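Kerkthorpe robotics club, box task notebook
May, afternoon session

Picked up where Korkor left off. Goal for this block is closing the flaps with two arms. Plusard config reloaded, left wrist view saved to the Whitelaw folder. Gripper opening set to 400 in our units, same as last time.

Start pose for the left arm: fingers open, box between and beyond the tips, big flap up. The pads have a few white specks near the tip of the left finger. Wipe before next run.

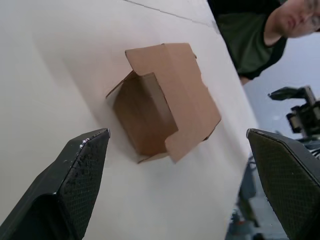 To do

Run 3 starts from this pose. Log joint counts first (last entries 2,595 and 3,543). Small flap before the big one. Ask Korkor Adjei which Danmont script she used for the right arm.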